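Sivell Perforated Fruit Basket
Reading time: 4 min

The Sivell is a one-piece plastic fruit basket with a wide waved rim and a narrow base. It is part of the Zundus tableware line and is sold in red only. The basket is meant for whole, unpeeled fruit kept at room temperature. It can also be used for rinsing fruit in the sink, provided it is shaken out and left to drain before it goes back on a table.

Construction

The body is molded in a single piece, with no joints, feet or separate liner. The wall tapers from the rim to the base, so the footprint on the table is much smaller than the opening. This saves room on a crowded counter, but it also means that the load should be kept low. Heavy fruit goes in first and is placed over the base. A single heavy item resting against the rim can tip a basket that is otherwise almost empty.

The openings in the wall are oval. Their edges are rounded in the mold and trimmed by hand where flash remains. A faint line may be felt on the inside of some openings. It does not affect use and is not treated as a fault under the exchange terms below.

The rim is waved for stiffness as well as for appearance. A flat rim of the same thickness bends when the basket is lifted by one side. The waved rim bends less, though two-handed lifting is still advised when the basket is full.

Capacity

Capacity depends on the size of the fruit, and no fixed number is given. As a working rule, fruit should not be stacked above the lowest point of the rim. Round fruit of mixed sizes packs better than fruit of one size, as the smaller pieces settle into the gaps left by the larger ones.

The maximum recommended load is 2 kg. The basket will carry more for a short time, but the rim may spread if it is left overloaded, and a spread rim does not return fully to shape.

Bananas, grapes and soft berries are poor choices for this model. Bananas bruise where they cross the rim. Grapes and berries can pass into the openings and split. The Visser bowl, which has a closed wall, is the better option for small fruit.

Ventilation and storage

The openings let air reach the fruit from the sides. They do not extend shelf life in any way that we have measured, and we make no claim on that point. What they do is stop moisture from collecting at the bottom after washing, which was a common complaint with the earlier Dadgate bowl.

Fruit should be turned or checked every two days. Citrus at the bottom of the basket is the first to develop soft spots, and one spoiled piece will mark the others. Green fruit that is still ripening may be kept with citrus, but should be placed where it can be seen and removed first.

Placement

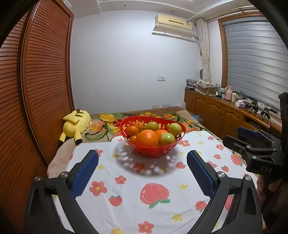

The Sivell needs a level surface with some resistance to sliding. A bare glass or lacquered tabletop is slippery under the small base, and a cloth or mat corrects this. Thin printed cotton is enough on a hard table. On a padded surface the cloth should be pulled smooth under the base before loading, and the load should be built with the weight toward the middle. A large orange at the front center, with mandarins toward the left wall and green fruit behind and to the right, is one workable arrangement. With light from above, the openings throw small bright spots into the shadow on a pale cloth. Buyers who use the basket as a table centerpiece tend to want this effect, and it is stronger with a single lamp than with several.

Keep the basket away from stove tops, radiators and sunny window ledges. Softening starts at the rim and shows first as a flattening of the waves.

Cleaning

Wash by hand in warm water with ordinary dish soap. A bottle brush clears the openings. The top rack of a dishwasher is acceptable on a short program – the lower rack is not. Scouring pads leave dull patches that cannot be polished out. Orange oil from damaged peel can leave a sticky film on the inner wall and should be wiped off the same day.

Ordering

Baskets are packed singly or in cartons of 20. The April production run was limited to 400 pieces and the next run will use the same mold. Orders placed before noon leave the warehouse the same afternoon. Unused baskets can be exchanged within 7 days of delivery. A cracked rim or a base that rocks on a flat table is replaced at no charge, and a photo of the fault is required.

Product text by Njål Nyberg. Questions about carton orders should state the delivery address and the number of cartons.

Shares: 7 | Comments: 2

Contact | © Zundus | Back to top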